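Puertas abiertas en Nudico: una tarde mirando cómo un robot hace la compra

Llevaba desde marzo con la visita apuntada en la nevera y casi me la pierdo por el autobús. Llegué a las puertas abiertas de Nudico con la lengua fuera, me pusieron una pegatina con el nombre mal escrito (soy «Marta» desde las cuatro y media, encantada) y me metieron en el segundo grupo, el bueno, porque el primero iba con prisa y el nuestro se quedó hasta que apagaron las luces del pasillo.

La nave está en el polígono de Tirama, detrás de un almacén de azulejos. Por fuera no promete nada. Por dentro huele a café y a plástico nuevo, y hay cables por todas partes, recogidos con ese velcro negro que yo también debería usar en casa. Nos recibió Chaltu Negussie, que fue mi persona favorita del día: habla rápido, contesta a todo y cuando no sabe algo lo dice y lo apunta en una libreta. Le pregunté de dónde salía el nombre Gundar, que es como llaman al proyecto de la bolsa, y fue a parar a la libreta. Sigo esperando.

Lo que enseñaban era una tarea de lo más tonta sobre el papel: guardar chucherías en una bolsa de papel blanca, de las de asas de cordón retorcido. Caramelos, paquetitos de colores, lo que te llevarías de un quiosco. Yo esperaba algo más de película, un brazo soldando con chispas, y a los diez minutos estaba pegada a la barandilla como si fuera la prórroga de una final. Es que no sabéis lo difícil que es una bolsa de papel. Se dobla, se gira, las asas van a su aire y se ponen delante justo cuando molestan. La pinza se cierra sobre un asa y la otra se queda haciendo un bucle enorme encima de los paquetes, y ahí ya estás tú sufriendo.
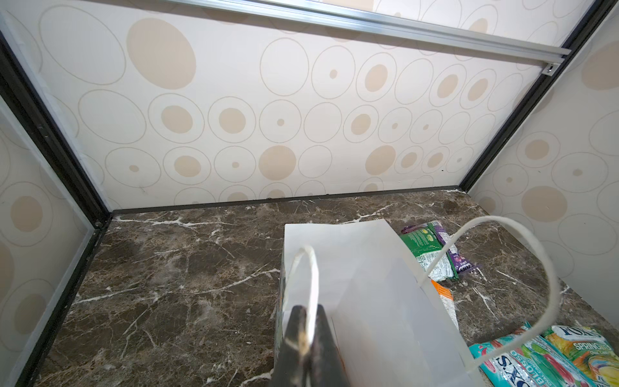 Con una caja rígida lo tendríamos resuelto hace tiempo, comentó Sajib Uddin, y añadió que el papel cambia de forma con cada toque, así que el programa tiene que volver a mirar antes de cada movimiento. Alguien de mi grupo quiso saber si no era más fácil pegar la bolsa a la mesa. Sajib se rió y dijo que sí, muchísimo más fácil, y que entonces tampoco aprenderían nada.

Me gustó que no escondieran los fallos. En una pantalla al lado iban saliendo los intentos anteriores, con los buenos y los malos mezclados: llevaban 196 registrados con ese montaje y querían seguir hasta cansarse. Vimos un paquete que se escurría y salía disparado contra el panel del fondo, y hubo un «¡uuuy!» general, como en el fútbol. También hubo una parada larga en la que no pasó nada de nada y Hugo Collado tuvo que reiniciar una cosa, luego otra cosa, y luego la primera cosa otra vez. Mientras tanto nos dejó tocar una pinza desmontada. Pesa menos de lo que pensaba y los dedos tienen un tacto raro, entre goma y tiza.

Después nos cambiaron de sitio para ver el trabajo desde otro ángulo, con el brazo sobre la bolsa abierta.

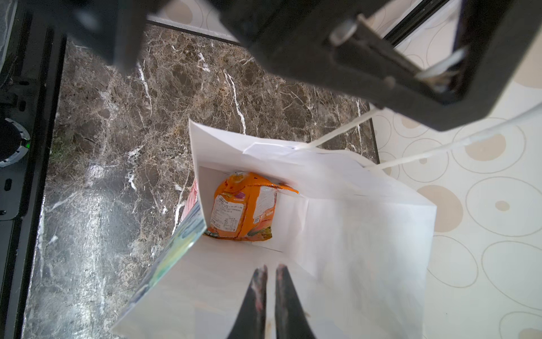 Yo en casa soy de las que meten la compra a lo loco, los huevos debajo y las latas encima, y no había pensado nunca en la cantidad de decisiones que hay en eso. Leonardo Zanetti nos contó que el orden importa, y también cómo cae cada cosa, y que ahora mismo el robot se conforma con que el paquete quede dentro. Viendo el naranja al fondo, con la solapa del cierre hacia un lado y la etiqueta blanca a la vista, me pareció un resultado la mar de digno. Mejor que mis bolsas, desde luego. Lo que me tenía hipnotizada eran los dos dedos negros, tan finos y tan llenos de rozaduras, asomando hacia la boca de la bolsa con una calma que yo no tengo ni para enhebrar una aguja.

Luego vino el turno de probar. Te sientas, coges un mando y mueves el brazo tú, muy despacio, con Chaltu al lado por si acaso. Duré unos 5 minutos. Quería levantar un caramelo y levanté el aire, varias veces, con mucha seguridad. Una niña que iba detrás de mí lo consiguió a la primera y se fue sin darle ninguna importancia. ¡Qué rabia y qué maravilla!

Al final hubo una charla corta de Sewwandi Nanayakkara sobre para qué puede servir todo esto. Habló de preparar pedidos pequeños y de gente con poca fuerza en las manos, y fue muy prudente con los plazos, cosa que agradezco. Le preguntaron por el precio y dijo que todavía no tiene sentido hablar de precio. La sala era para 100 personas y quedábamos cuatro gatos, pero se enrolló igual, y una señora acabó contándole cómo abre ella los botes con una goma de las de cocina.

Si queréis ir, repiten en otoño. La entrada es gratis y hay que apuntarse por correo. Llevad chaqueta – en la nave hace frío de verdad – y poneos en el segundo turno si os dan a elegir. Para comer algo después, el bar Wickramasinghe está a la vuelta y tiene unas empanadillas de lentejas que pican bastante más de lo que dice la carta. Yo pedí dos raciones y perdí el autobús de vuelta.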